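Los dedos de Hirham

Domingo otra vez. Las siete y algo, la calefacción del taller sin encender y Pak-hei ya con el destornillador en la boca.

Dos pinzas sobre la mesa. Las Hidayat, lisas, de silicona, caras. Las Hirham, negras, con estrías, las baratas. El lunes había que decir cuál. Wokville quería una lavandería entera con brazos, catorce brazos, y quería saberlo el lunes a primera hora, y a Wokville no se le decía que no porque Wokville pagaba la calefacción. Cuando se pagaba.

Empezamos por las lisas, dijo Tin-yau.

Ya empezamos ayer por las lisas.

Pues otra vez.

Montó las lisas. Cuatro tornillos, el conector, el cable de la cámara de muñeca que siempre se enganchaba en el codo del brazo. Uma, le decían al brazo. Uma por el fabricante, pero a las dos semanas ya era Uma sin más, Uma está rara hoy, Uma no quiere. Arrancó con ese quejido del segundo eje que ninguno de los dos había apuntado en el informe.

Cuatrocientos agarres por pinza. Ese era el trato. Toalla, camiseta, paño, funda, y vuelta. Con las lisas llevaban hechos todos menos los del paño, que se habían dejado para el final por pereza o por miedo. El paño resbalaba. Lo cogía, lo subía, un palmo, dos, y se iba. Ni siquiera caía de golpe, se iba escurriendo, como quien se marcha de una cena sin despedirse.

Fallo, apuntaba Pak-hei. Fallo. Bien. Fallo.

Súbele la fuerza.

Está al máximo.

Bájale la velocidad entonces.

Si le bajo la velocidad no llegamos al lunes, Tin-yau.

Café. Malo. La máquina del pasillo se tragó la moneda y devolvió otra distinta, más pequeña. Pak-hei volvió con un solo vaso y lo compartieron sin hablar, mirando la lista de registros crecer en la pantalla. 2.642 desde agosto, contando las pruebas tontas, las de antes de que hubiera cliente, cuando ensayaban con calcetines de Tin-yau y se reían.

Cambiaron a las Hirham a media mañana. Los mismos tornillos, uno pasado de rosca, un taco, otro taco más feo. El controlador no las reconocia. Apagar, encender. Nada. Cambiar el cable. Tampoco. Pak-hei se metió debajo de la mesa con el móvil de linterna entre los dientes y desde allí abajo se oyó un clic y luego una palabra que no iba a ir al informe.

Ya.

¿Qué era?

Nada. Ya.

Primer agarre. El paño azul hecho un bulto y Uma bajando despacio. Tin-yau no miraba el brazo, miraba la pantalla, siempre la pantalla. Decía que de lejos todo parecía bien cogido. Que había que verlo desde la muñeca, con las estrías bajo la tela, el dobladillo colgando entre los dos dedos y debajo los agujeritos de la chapa.

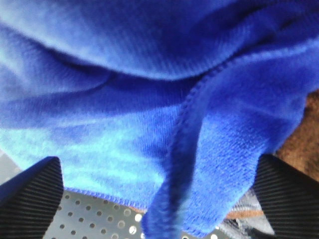
Tin-yau dijo que no se fiara, que una pinza con estrías agarra cualquier cosa el primer día y que la cuestión era qué hacía con la tela fina después de unos cientos de ciclos, si tiraba del hilo, si dejaba marca, y que él había visto unas parecidas destrozar una funda buena en una tarde.

Pak-hei no contestó. Apuntó: bien.

Bien. Bien. Bien. Fallo, pero fallo de la cámara, que había perdido el foco y se había puesto a buscar por su cuenta. Bien. Diez seguidos. Puso una rayita debajo de los diez, una tontería, y siguió.

Comieron de pie. Arroz frío. Tin-yau con un ojo en la pantalla y el tenedor apuntando a la pantalla, como si pudiera corregirla desde ahí.

Las lisas no marcan, dijo.

Las lisas no agarran.

Pero no marcan.

Un paño en el suelo tampoco tiene marcas.

Silencio. El segundo eje. El ventilador del controlador. Fuera alguien intentaba aparcar una furgoneta y la furgoneta pitaba, pitaba.

A las cinco, casi 400 con las estriadas y la luz yéndose. Hubo que encender la lámpara, y con la lámpara la cámara se volvió loca otra vez, los azules quemados, las sombras negras. Recalibrar. Media hora. Tin-yau recalibraba con una paciencia que a Pak-hei le daba rabia, un puntito, otro puntito, guardar. Otro puntito.

Luego pararon a Uma y sacaron la última funda y la llevaron los dos a la ventana, cada uno de una punta, como si fueran a doblar una sabana. Tin-yau pasó el pulgar por la tela. Despacio. Lo volvió a pasar.

¿Y?

Hay un hilo.

¿Uno?

Uno. Aquí. Toca.

Pak-hei tocó y no notó nada. Volvió a tocar. Un pelito, quizá, o el borde de la uña.

Eso ya estaba.

No estaba.

¿Lo miraste antes?

Tin-yau dobló la funda en dos, en cuatro. La dejó en la silla. No, no lo había mirado antes. Estaba en el protocolo, punto tres, revisar tejido antes de ensayo, lo había escrito él.

Así que no vale, dijo.

La de las lisas la miraste?

Tampoco.

Pak-hei se rió, una risa corta, de nariz, y se sentó en el suelo con la espalda contra la pata de la mesa. Abrió el informe en el portátil. Recomendación, dos puntos. El cursor. Arriba el brazo se había quedado a medio camino, con los dedos abiertos.

Escribe Hirham, dijo Tin-yau al rato. Y pon lo del hilo.

¿Lo pongo antes o después?

Antes. Que lo lean.

Escribió. Borró. Escribió otra vez, con una falta, y la dejó. En la estantería quedaban dos fundas sin estrenar, en su bolsa. Tin-yau ya las había visto también. Se puso las gafas, cogió una, la abrió contra la lámpara y empezó a revisarla por la esquina.

Enciende a Uma, anda.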